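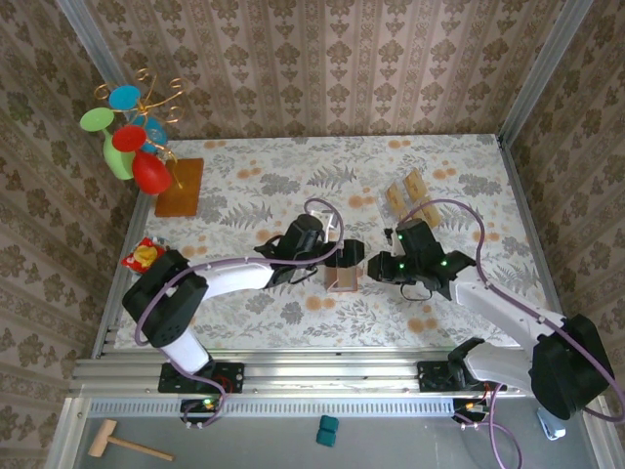
The two-arm bench, damask walls and cup tree included.

Fingertips for thin plastic: molded yellow or black padded?
Board: Grippers and End Effectors

railmount_80
I have two small arms on one rail and I'm trying to settle on fingertips before I order more. The candidates are the Medberg molded fingers (yellow, hollow pockets on the faces) and a black padded block I cut from foam sheet. The test is a card holder with clear sleeves. Get a card into a sleeve or out of one, and don't crease anything. Controller is a Fliltomari on stock settings.

So far I like the yellow ones for getting under an edge. 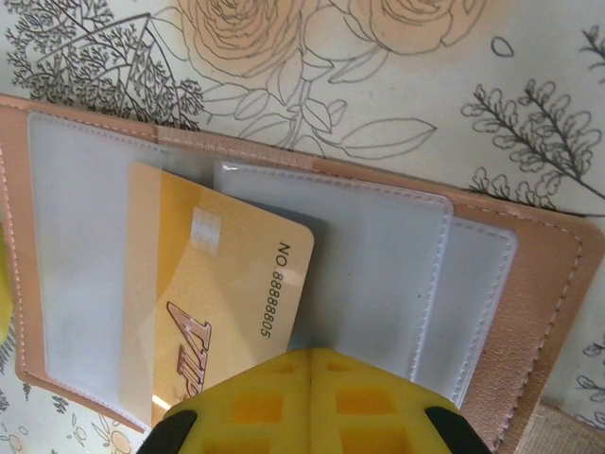 The trouble is grip force. If I set it low the card slides away from the fingers, and if I set it high the whole holder moves with it. I have logged 1,112 grasps since June and the sleeve tasks are still the worst ones by a wide margin.

dagmar_tooling
Stock settings on the Fliltomari close too fast for film. Cut the closing speed before you blame the fingers. I had the same complaint with Dagdag tips and they were fine once I slowed everything down.

railmount_80
Already at 80 percent of the default speed. I can go lower but then the cycle time gets silly.

pocketfinger
I disagree with slowing down. Molded fingers with pockets are stiff at the tip, and stiff tips on glossy plastic slip at any speed. Put a skin on them. Silicone tape is cheap and you can peel it off.

dagmar_tooling
Tape adds thickness, and he wants to get under an edge. You lose the one thing those fingers are good at.

pocketfinger
One layer is nothing. Try it first.

4axis_fan
What do the arms do with ordinary objects? If they have trouble with blocks too, I would look at the mounts or the calibration.

railmount_80
Blocks are easy. I have no complaints there with either arm.

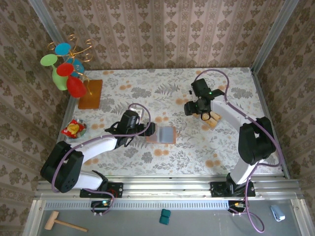
Right arm on the small wooden blocks, left arm next to the light blue one.

4axis_fan
OK, then it's not the mounts. My vote is to use both types. Pad on one arm to hold the pages, yellow fingers on the other to do the work. Pads are bad at picking but good at pressing.

pocketfinger
That ties up two arms for a one-arm job. On a paid line you would never get that approved.

4axis_fan
He isn't on a paid line.

railmount_80
I'm going with both for now. I'll tape one pair of yellow fingers as well, so I can compare. Wrist cameras are Clornora and they focus close enough to see the sleeve edges, so I can at least tell a slip from a miss. 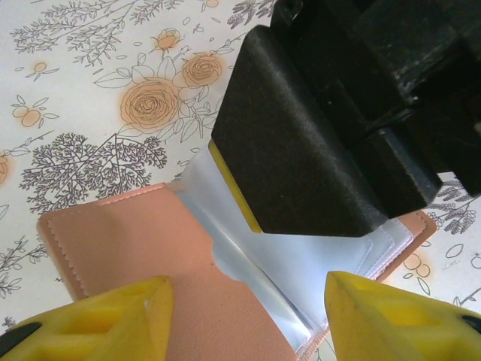 Update, 31/12/2022

railmount_80
Pad plus bare yellow fingers is the setup I'm keeping. The taped pair held the card better but caught on the stitching, so dagmar_tooling and pocketfinger were both partly right. Closing speed is now lower on the yellow side only. I want nearly 2,000 grasps in the log before I order anything.

dagmar_tooling
Post the speed number when you have it. Mine drifted after a firmware update and I had to set it again.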